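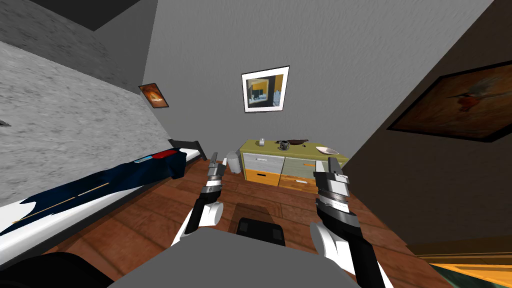
3.2 Garments and storage conditions

The garments were pullover hoodies in a cotton and polyester fleece, bought as blanks from Virnard in one dye lot and printed at the Prindstead workshop during February. Black was chosen for all of them, as cracks and lost ink are easiest to score against a dark ground. Each hoodie carried a single-colour block print on the chest and a smaller one between the shoulders. Two inks were used. Prata is a plastisol cured under a conveyor dryer, and Hadar is a water-based ink with a fixing agent mixed in before printing. Both were put down through the same screens by the same operator, and all pieces were left for 14 days before any further handling.

Earlier work on printed leisurewear has dealt mainly with washing. Our concern is with the time between washes, when the garment lies folded, often for weeks, with the print creased or pressed against another print. A postal survey was sent to 700 buyers of club and team clothing, of whom 600 returned a usable form. They were asked where they kept their hooded tops, whether these were folded or hung, and what else was kept on top of them. Drawers were the most common answer, followed by open shelves and wardrobe rails. Few people turned the garment inside out before putting it away. Figure 2 gives a rendered bedroom with a low dresser of the type we took as our model for drawer storage.

Three conditions were set up on the basis of the replies. In the first, hoodies were folded in thirds with the hood tucked in and stacked in a closed drawer, chest prints facing up. In the second, the same fold was used but the garment was turned inside out. In the third, the garments were hung on broad plastic hangers with a gap between neighbours. The stacks were left undisturbed apart from one refolding halfway through the period, when the creases were moved to a new position.

Prints were scored before and after storage by two assessors working separately under a daylight lamp. The scale ran from 1 (no visible change) to 5 (ink missing along the crease). Tackiness was judged by laying a strip of white cotton over the print under a 700 g weight and noting any ink picked up when it was lifted. Where the two scores differed by one step the mean was taken. Where they differed by more, the print was scored again on another day.

Some limits should be noted. The blanks came from a single supplier, and a looser fleece might let the ink film flex more freely along a fold. Room temperature was recorded but was not controlled overnight. The survey did not ask about the age of the garments, so the storage habits reported may apply more to older tops than to those bought recently. Washing between storage periods is dealt with in Section 3.3.

Figure 2. Small bedroom with a low two-toned dresser against the back wall (computer rendering, tilted view).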